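Kadlec Residents' Election Project
Progress report to the Clellitz Fund, July 2019 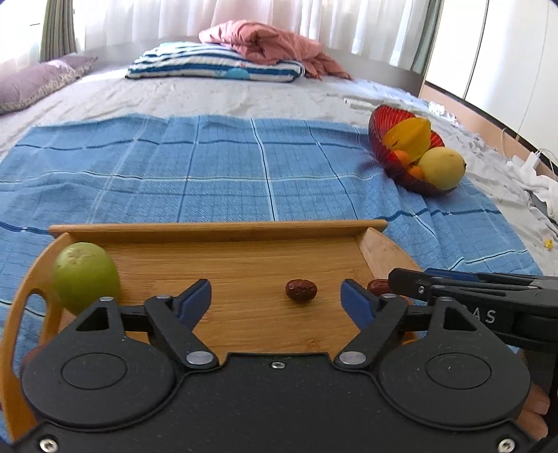
Wooden tray on a blue checked cloth.

The grant was for raising turnout at the Stelton ward council election, and turnout did rise, by 2 points. We would have liked more. The rain would have liked less.

We printed 2000 leaflets setting out who was standing and what the council does. Hedvika Oravec cut the second part to a paragraph after the first draft put two proofreaders to sleep. The leaflets went to every address in the ward except Flerutora Court, where the entry code had been changed and the managing agent is still considering our letter.

The hustings drew 40 people. Four of the five candidates came, and the fifth sent a statement about parking, which was read aloud and applauded more warmly than anyone present. Questions on the bus cuts overran, so housing got six minutes.

Spending stands at 680 against the hall and printing lines. The interpreter has yet to invoice - Zdeňka Kolář has reminded her twice.

Still to do: the survey of non-voters, put back to September as most of them are also non-answerers of doors in summer. We ask that the unspent travel money be moved to postage.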